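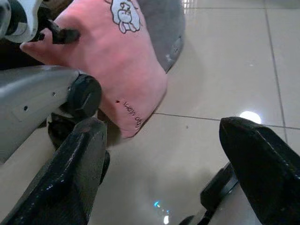 Temitope reckons I should give up and buy a bread machine like a normal person. She left a comment to that effect under my last post, the one about the loaf I could have propped a door open with, and then she sent me the same advice by text in case I'd missed it. I hadn't missed it! I've been thinking about it for a week, mostly while chewing.

But I'm stubborn, and I've got my gran's recipe, and I'd like to get it right once before I die. It's a brown soda bread, written out in 1965 on the back of a feed merchant's bill, and the trouble with it is that she only wrote it for herself. So you get "flour, the usual" and "buttermilk till it looks right" and then, very firmly underlined, "HOT OVEN". How hot, Gran? She had a solid fuel range in the kitchen at Hestden and I have a fan oven that came with the flat and a dial with most of the numbers rubbed off.

Peadar Gilmartin (regulars will remember him from the marmalade business) thinks I've been handling the dough far too much. His rule is that you should be done before the kettle boils. I tried that on Tuesday's – no, wait, the loaf before last, I lose track – and it did come out lighter, though there was a pocket of dry flour in the middle that went off like a puff of smoke when I cut it.
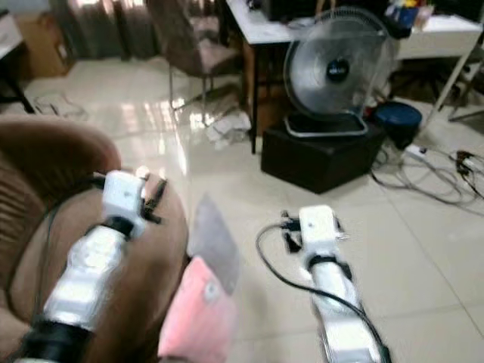

So then I went the other way and sieved everything twice, which takes ages with wholemeal because all the good bits stay in the sieve and you have to tip them back in anyway. I'm not doing that again. What did help was getting proper buttermilk from the shop in Bevan instead of souring ordinary milk with lemon juice. It's thicker and it smells a bit alarming, but the dough comes together in seconds and you don't end up with that slightly citrussy crust, which my brother likes and I really don't.

I also bought a new tub of bicarb. The old one had been in the cupboard since the last flat, and possibly the flat before that. If you take nothing else from this post, go and look at your bicarb.

The latest loaf was 802 grams out of the oven (I've started weighing them, yes, I know) and it had a decent crack across the top and a crumb you could butter without it falling to bits. Is it Gran's? Not quite. Hers was darker and a little sweet, and Mum is now saying there might have been treacle in it, having sworn blind for years that there wasn't. I've put a spoonful on the list for next time.
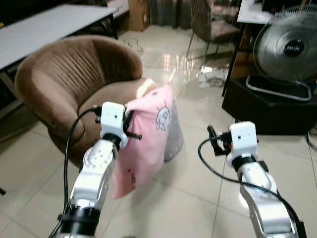 Filed under: Baking, Family

Oh, and before I forget, Zainab Ezeani asked whether it freezes. It does, very well, as long as you slice it first and let it go completely cold. I wrap mine in twos and toast them straight from the freezer. It's best with too much butter and the marmalade, of which I still have 8 jars if anybody local wants one.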